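Subject: Re: [workbench] Table seam, tape and the small drilled pieces
Date: 19 Oct 2024
List: Sundeck workbench list

On the Sundeck list a member wrote:

> We are refitting the Grumach room and want to copy your table.
> Three things are unclear from the notes posted in June:
> a) is the top one board or two
> b) is the pale tape a border or just leftover marking
> c) what do the blue markers on the front edge mean
> Also, do you lay the small pieces flat or stand them up? Ours
> slide when the table is bumped.

Taking these in order.

a) Treat it as two. There is a seam across the middle of the top, and the wood grain makes it hard to find unless the light is low. Check it with a straightedge before you tape anything. Ours had a step of 2 mm when it was first put together. We shimmed one leg and the step closed up. A thin piece pushed over a step will catch and turn.

b) Border. The pale gray lines mark out the working rectangle, and pieces start and finish inside it. We picked gray because the Aguirre tables used a bright color and it kept getting mistaken for the markers.

c) The blue ones are reference marks for lining things up from the front. They are short strips stuck along the front edge. Replace them when the corners lift.

Power comes from a small white outlet box at the back-left corner. I would keep it there. The fan sits on the floor under the table, between the legs.

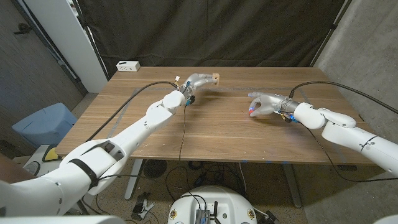

Table with the tape lines and front markers. Block held near the back center, outlet box at back left.

On the pieces: flat for storage, any way you like for handling. The blocks give no trouble. The thin ones with the three holes are harder to pick up, and for those I would look at the grip before changing the table. A thumb low on the face with the fingers behind leaves most of the surface clear, so you can check the holes without putting the piece down again.

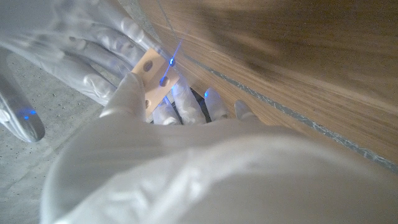
Three-hole piece held at an angle, thumb at the lower left.

If yours still slide, wipe the top with a dry cloth first. We tried a mat from Misidix for 10 days and took it off again - it hid the gray lines and the edges curled. Sanding dust was most of the problem in our case.

One correction to the June notes: the parts list says 1000 mm for the depth of the top. That is the width of the taped rectangle. Measure the top itself before ordering legs.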